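Rustiddale Workshop Tips: Small Two-Arm Benches

Ground Rules for Hanging and Clipping Jobs

These are the rules we keep taped inside the cabinet door. They cover light work on a rack or stand: rings, hooks, clips, artificial flowers and the like. Anything heavier than 300 grams goes on the big bench. 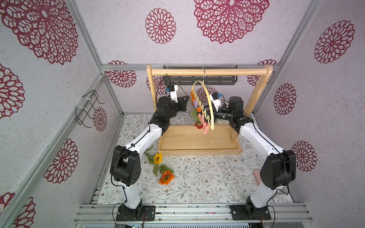
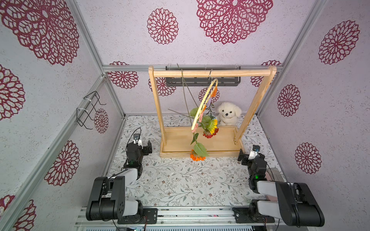
Two arms, one wooden stand and a ring on a hook, with artificial flowers for the hanging work.

Before you start

Put the stand where both grippers can reach the ring without crossing. Mark the spot on the mat with tape once you are happy with it.

Check every screw on the mounting plates. Do this cold, with the power off.

Tie cables back with zip ties and trim the tails. Leave enough slack for the arm to reach its farthest point, then move it there by hand and look for pulling.

Wipe the camera lenses with a dry cloth. No glass cleaner.

Patterned wall coverings are fine if they lie flat. Smooth out any loose corner an arm could catch.

While the arms are moving

Hands stay out. If a clip falls, stop both arms before you reach in. Stopping only the near one does not count.

One arm holds, the other clips. Do not let both pull on the ring at once, as the hook will jump off the bar.

Keep the speed at setting 4 or lower for anything with petals. Wire stems bend easily and the leaves come off at the joint.

Keep spare pieces on the mat well to the side, away from the elbows.

If you use the Dratik controller, the pause button is a pause and leaves the motors live. Use the red switch.

Afterward

Open both grippers and park the arms clear of the stand. Write up any bump or dropped piece in the log, even if nothing broke. The Bermúdez sheet has a box for it; the older Ukov sheet does not, so use the back.

Replacement gripper pads are part 2349, bottom drawer. Change them in pairs.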